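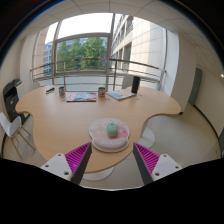 How much of a first robotics budget should go to the arm or gripper itself?

Plan on about half. The rest goes to mounts, cables, spare fingertips, storage, computers, shipping, and the hours of whoever has to keep it all running, and if you spend those dollars on a fancier gripper you'll be back asking for more money before the term is over.

Home Syllabus Notes Readings Contact

Buying the Kit: Notes for Session Four
Shadi Saab
8/24/23

These are my notes from class plus a few things I said out loud and didn't put on the board. If you missed it, read the part on consumables twice and the part on quotes at least once. The group project asks you for a one-page purchase plan, and I grade the plan harder than I grade the demo, so please don't leave it for the last night!

Start with the task, on paper

Everyone wants to open a catalog first. I do too. But before you look at a single price, write down one sentence that says what the equipment will do in the first month. "Pick up small objects from tables and desks and record how a person does it" is a good sentence. "Explore manipulation" is a hobby (a nice one, I have it myself).

Once you have the sentence, underline the nouns and the verbs. The nouns tell you about size and weight, and the verbs tell you about motion. "Pick up a computer mouse" means a certain opening between the fingers and a fairly gentle grip. "Pull open a drawer" means something stiffer, and "pour" means you care about the wrist. Last year a group bought for "pick up" and then wrote a project plan full of "twist." They had a lovely tool and nothing to do with it until the new fingers came.

Hand-held first, or arm first?

We spent a long time on this one in class, and I know some of you left still disagreeing with me. Fine by me. My case is that if your goal is to collect demonstrations, meaning recordings of people doing the task, then a hand-held gripper with a camera gets you working much sooner than an arm does. You can carry it into a meeting room or a kitchen. There's no base to bolt down, no controller cabinet, and the conversation with the safety office is a lot shorter.

The arm wins if you need the robot to do the job in front of somebody by the end of the budget year. A hand-held tool won't do anything by itself, and a sponsor who was promised a moving robot will notice. So ask early what people expect to see.

Plenty of groups end up with both. If that's you, buy the hand-held tool with the same fingers you plan to put on the arm, or as close as you can get. Write the finger model into both lines of the plan so that whoever approves it can't swap one of them for something cheaper without seeing the problem.

The worked budget

We used a made-to-measure case on the board, a small lab with $3000 for its first collection setup and no arm yet. The group split it like this, and I'd sign off on it:

Gripper hardware, two hand-held units: $800 for the pair, built up from printed parts and bought-in hardware
Cameras, mounts, memory cards and readers: a bit less than the grippers
Storage: two drives, bought together, one of them kept in another building
Spare fingertips and fasteners: $169
Everything left: shipping, a carrying case, and a reserve you don't touch

I got some faces about the reserve. People see an unspent line and want to make it a nicer camera. Leave it alone! Your first order will be wrong somewhere - a thread that doesn't match, a cable that's too short to reach past the elbow - and the reserve is what lets you fix it the same week without writing a memo.

Two units for one small lab may look like a luxury. One is for work and one is for when the first is in pieces on the bench. If the second one is healthy, a second person can use it, and you get through the task list faster, but I wouldn't promise that to anyone in the plan.

Consumables, the part everyone forgets

Soft fingers wear. Ribbed, flexible ones are great for odd-shaped things and they forgive a sloppy approach, and in exchange they tear, pick up dust, and slowly take on a bend. Put them in the plan as something you use up, the way you'd treat printer paper. Same with the little screws that hold a finger to its mounting block. They walk off. Buy a whole bag, and buy the right driver for them and keep it in the bag.

Color came up, which I didn't expect. Pick one color of fingertip and stick to it through a whole collection if you're training on the camera view. Ask the supplier if they can match it six months from now, and get the reply in writing. If they can't promise, buy your full run now and store it somewhere cool and dark.

Printed parts look almost free on the spreadsheet. They aren't. Put down the filament, and also the failed prints and the hours somebody spends cleaning holes with a hand drill. When I did this for my own lab I left the hours out, and my estimate was wrong by enough to be embarrassing.

Reading quotes

I handed out two quotes, one from Skirkier and one from Twal, for what looked like the same gripper kit. A few things to look for, and these go for any supplier:

Does the price include fingers? Skirkier's did and Twal's didn't, and Twal's looked cheaper until you added them.
How long is the quote good for? Both were good for 30 days. If your approval process takes longer than that, ask for an extension before it runs out.
Who pays shipping on a return? If the quote says nothing, assume it's you.
Is the lead time from the order or from the payment? For a university those are very different dates.
Can you buy one spare finger, or only a full set?

Call them, too. I know, a phone call. A supplier who can tell you over the phone which screw fits the mounting block will save you a bad afternoon later. I'd put up with a slightly higher price for that.

Rooms are equipment too

This is my own soapbox so bear with me. If you plan to collect in ordinary rooms, the rooms belong in your plan. You want different tables, different light, windows on one side and no windows at all. Most of that is free if you ask nicely, and some of it isn't. A booked meeting room may carry an hourly charge inside your own organization, and it needs a name on the booking.

Buy some ordinary objects too. Cups, cans, magazines, markers, a couple of computer mice in different sizes. Nearly everyone writes "misc. props" and no amount. Give it a real line, keep the receipts in an envelope, and label the box. If you need extra objects, a thrift store is better than an online bundle, where everything arrives the same size and the same shade of gray.

And think about what travels between rooms. The team working on the Tindow project borrowed a hard case that fit the gripper but had no slot for the charger, so every trip began with a search for the charger. Measure the whole kit laid out on a table, with cables, before you order a case.

Timing

Work backward from the day you want to start. Leave a week for setup after the last box arrives, then the lead time, then however long your purchasing office takes (ask them, they'll tell you, they're usually glad somebody asked). For most of you that means the order goes in well before you feel ready.

If your budget year closes in June, don't plan to place the main order that month. Everyone else in the building is spending what's left, and your order will sit in the pile with theirs. Small top-ups are okay.

For next time

Bring a draft plan, one page, with your task sentence at the top. Every line needs an amount and the name of a person who'll look after that item. Get at least two quotes for the biggest line. If your group hasn't picked a task, use the Rilley brief from the readings folder, the one about clearing a shared table at the end of a meeting. It's a good size for a first plan and I've left the budget blank on purpose.

Send questions before class if you can, and put the group name in the subject line so I can find them.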